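Duresside Sofa Bed — Owner's Guide
Section 5: Using the bed surface by day

5.1 Before you start

The seat of the Duresside can be used as a flat surface for sorting and folding clothes. Leave the fitted cover or bedspread on while you work. The blue upholstery marks more easily than a cotton cover does, and dye from new denim will transfer to it.

Wash new jeans separately before laying them on a pale cover for the first time.

1. Lock the base. Push down on the front edge until both catches click (see 2.4).

2. Pull the bedspread straight and let the trimmed edge hang down at the front. Do not tuck lace trim into the gap beside the armrest — it catches in the hinge.

3. Stand the loose cushions against the back. The Cotness quilted throw may stay in place, or fold it to one end.

4. Empty all pockets. Check the small coin pocket on jeans as well.

5.2 Folding jeans

1. Lay one pair flat across the seat with the legs side by side.

2. Smooth the seams by hand from the waistband down to the hem or cuff.

3. Fold one leg over the other so the back pockets face out.

4. Fold in half, then in half again. Heavy denim may only take the first fold.

5. Place the finished pair on the stack at the end of the seat, waistbands all facing the same way.

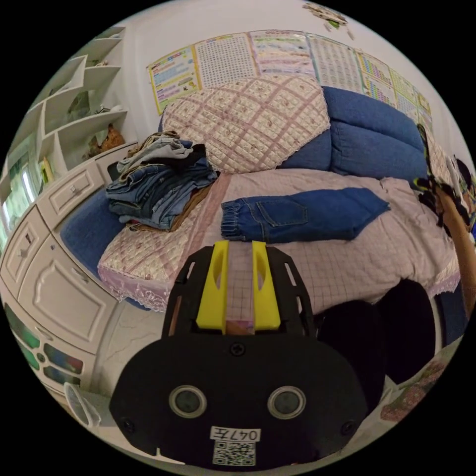
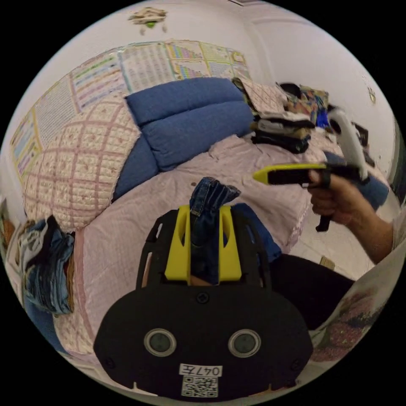
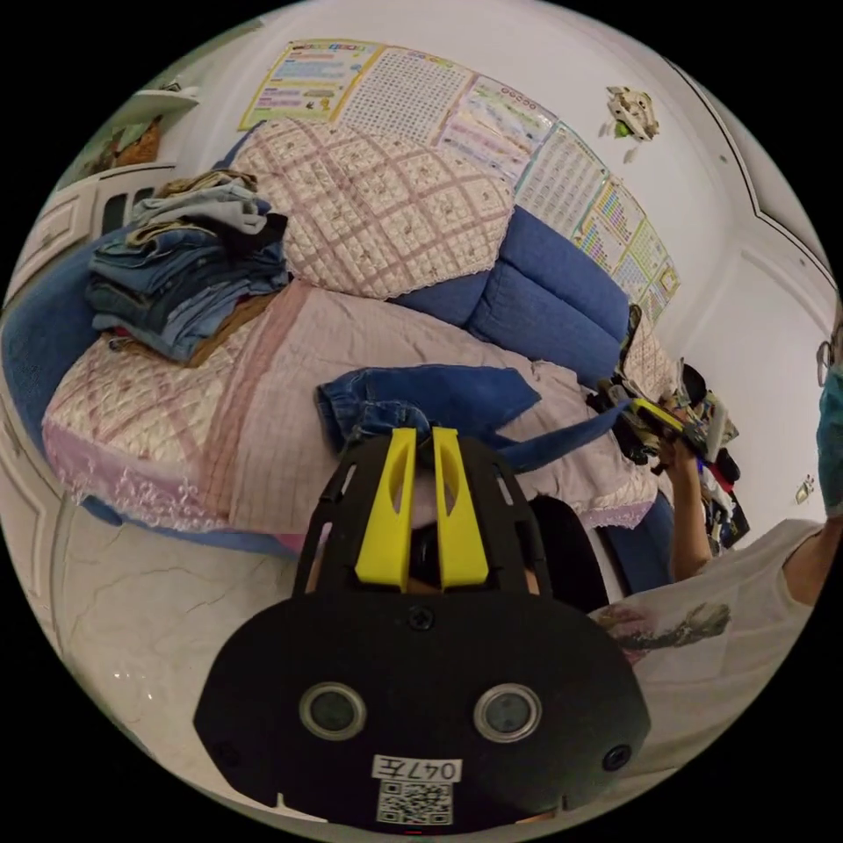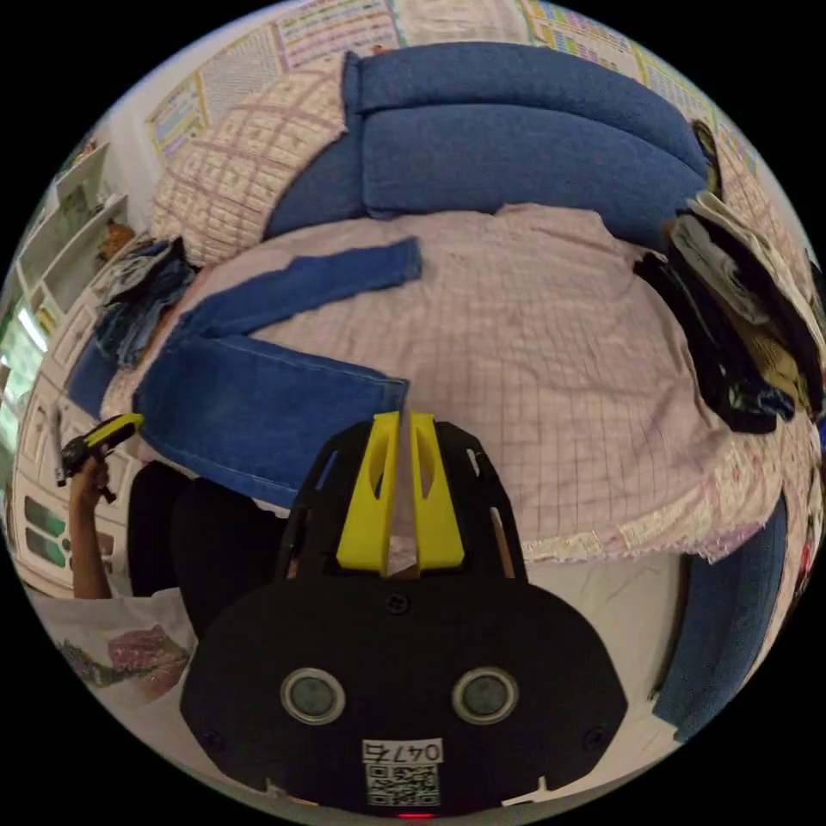

Fig. 5a–5d. Denim on the bed surface, pale pink cover fitted.

Note: Crumpled jeans are easier to square up if you shake them out first and lay them down again.

5.3 Stacking

Keep each stack under 200 mm high. Put jeans at the bottom and lighter garments on top. A spare cloth under the stack will protect the cover from dye.

If the seat is pushed against a wall with charts or posters on it, leave a hand's width between the stack and the paper.

CAUTION: Do not iron on the seat. The foam is not rated for direct heat and the cover will scorch.

CAUTION: Do not leave stacks on the seat when folding the base away. Fabric drawn into the hinge can bend the catch, and this is not covered by the warranty.

5.4 Clearing the surface

1. Move all stacks to a drawer or shelf.

2. Shake the bedspread outdoors and check for coins and buttons.

3. Vacuum along the back seam using the narrow nozzle on low.

4. Refit the cushions. The Ferreira bolster goes on last, zip down.

Replacement covers are listed in Section 8. Order part 59 for the plain seat cover or part 69 for the lace-trimmed one, and state the colour. For fitting questions, write to Harriet Sorensen, Tolgate Customer Care.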